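Home | Guides | Food Service | Counter Displays | Training Sheets | Contact

Setting Up and Serving from a Covered Donut Counter

Prepared for counter staff and event hosts by Nadhirah Menon, Pekammont Food Service Training Office

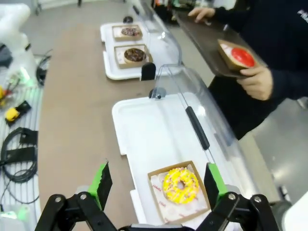 This guide sets out the standard method for presenting individually boxed donuts on covered trays and for handing them to guests. It applies to the service counters at Pekammont and to temporary counters at conferences, open days and receptions. Staff who have completed the general food handling sheet may begin with Step 1. All others should read that sheet first.

The method assumes that the donuts arrive already glazed and decorated. It does not cover frying, icing or the storage of unsold stock overnight.

What You Will Need

- Flat serving trays with clear covers
- Small open cardboard boxes, one for each donut
- Food-grade paper liners, cut larger than the base of the box
- A separate carrying tray for bringing boxes to and from the counter
- Tongs or disposable gloves
- Clean cloths and a food-safe surface cleaner
- Flavor and allergen cards

For a large reception, prepare the boxes in the back room before the guests arrive. At the August open day the Hokden counter served 218 donuts in a single afternoon, and all of the boxes had been folded and lined that morning. For a smaller meeting, boxes may be lined as they are needed.

Step 1. Clean the counter and the covers

Clear the section of counter that will hold the trays and wipe it with surface cleaner. Allow it to dry fully before setting anything down. Wash the trays and covers in warm water with mild detergent, rinse them and dry them with a soft cloth. Abrasive pads must not be used on clear plastic. They leave fine scratches that make the cover look cloudy under bright lights.

Check the handle and fastenings of each cover. A cover that sticks or slips should be set aside and reported to the equipment desk.

Step 2. Position the trays

Place the trays in a line along the counter with enough room between them for a cover to be opened without touching its neighbor. Open and close each cover once before any food is added. Leave a clear space at one end of the line for the carrying tray.

Trays should be close enough to the staff side that a box can be lifted out without leaning over other food. Where guests will serve themselves, the trays should face the guests instead, and one member of staff should remain at the counter throughout.

Step 3. Line the boxes

Fold each box and press the corners flat. Lay one sheet of liner paper across the opening and push it gently down to the base, so that the edges stand up along the sides. The paper keeps glaze away from the cardboard and gives the guest something to hold. Printed liners are acceptable if the supplier confirms that the paper is suitable for direct contact with food.

Do not line boxes more than one day ahead. Paper that has been left in an open room picks up dust and begins to curl. Lined boxes awaiting use should be kept in a closed container.

Step 4. Place the donuts

Put one donut in each box, decorated side up. Hold it by the sides with tongs or a gloved hand and lower it straight down. Sliding it in from the edge will drag the glaze and scatter the sprinkles. If the glaze is still tacky, wait until it has set.

Change gloves or tongs when moving from one flavor to another. This applies in particular to any product containing nuts. Loose sprinkles on the liner may be left in place, but sprinkles on the tray should be brushed off before the cover is closed.

Step 5. Arrange the trays

Set the boxes on the trays with a small gap between them. A tray does not need to be full. One or two boxes can be presented neatly, and a lighter tray is easier to serve from.

Keep related flavors together where possible. Chocolate-glazed donuts may share a tray even when the toppings differ, while a yellow or red glaze stands out best with some space of its own. Place the flavor and allergen card in front of the tray, never inside the cover. Cards should give the name of the donut, the main flavor of the glaze and all declared allergens - handwritten cards are permitted if they can be read from the guest side.

Step 6. Serve

Ask the guest which donut is wanted and confirm the flavor aloud. Open the cover fully, lift the box by its outer sides and close the cover again before turning away. Fingers should not touch the liner or the donut.

When a box is being taken farther than the end of the counter, set it on the carrying tray. Hold the tray with both hands and keep it level. A single box should sit near the middle, where it is less likely to slide. Let the guest take the box from the tray, or set the tray down first and pass the box across.

Step 7. Refill and close down

Refill a tray when its last box has been served, or earlier if a popular flavor is running low. Bring new boxes out on the carrying tray and put them behind those already on display. Older boxes are to be served first. Wipe the tray between refills if there is any glaze or crumb on it.

At the end of service, remove the remaining boxes and record the number of each flavor on the counter sheet. Used liners and boxes marked with glaze go into general waste. Clean, dry boxes may be flattened for recycling. Wash the trays and covers as in Step 1 and store the covers upright, with a cloth between them.

Ordering Supplies

Boxes and liners are ordered through the Asance stockroom. The current allocation is 1,625 boxes and the same number of liners for each site, to be drawn as required. Requests for additional covers should go to the equipment desk at Kuroda, extension 819, with the size of the tray stated on the form. Please allow 2 weeks for delivery.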